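Search Trillbridge
Menu Search

Last updated in August

I caught Elli Tikkanen at eight in the morning, before her first coffee, and she was already talking about finger pads. She's been comparing two hand-held grippers for Trillbridge, the Sasitz and the Resik, and I wanted to know which one she'd keep if I made her pick (I did make her pick!).

"The Resik, but ask me again after lunch," she said. "The Sasitz closes more evenly. It's also heavier, and by grab 200 my wrist is writing a complaint."

She logged 563 grabs in all, over 3 weeks, mostly small household stuff. Tins she finds easy. Plush toys are fine too, as long as you don't squeeze the life out of them. "Flat packets are the worst," she told me. "You come in at a nice angle and the thing just slides away from you. I changed pads 2 times because of packets."

So does pad material matter more than the motor? She laughed and said I'd been reading the Heydari forum again. Then she said yes, pretty much, and that she'd spend her money on soft pads before anything else.
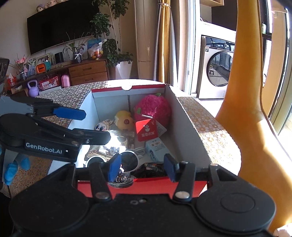 Heydari's own tester, Resik fan or no, told me afterward that pads are overrated and that most missed grabs come from opening the fingers too late. I passed this along to Elli, who wants a rematch with the same packets and the same pads.

We use cookies to remember your settings. Accept / Manage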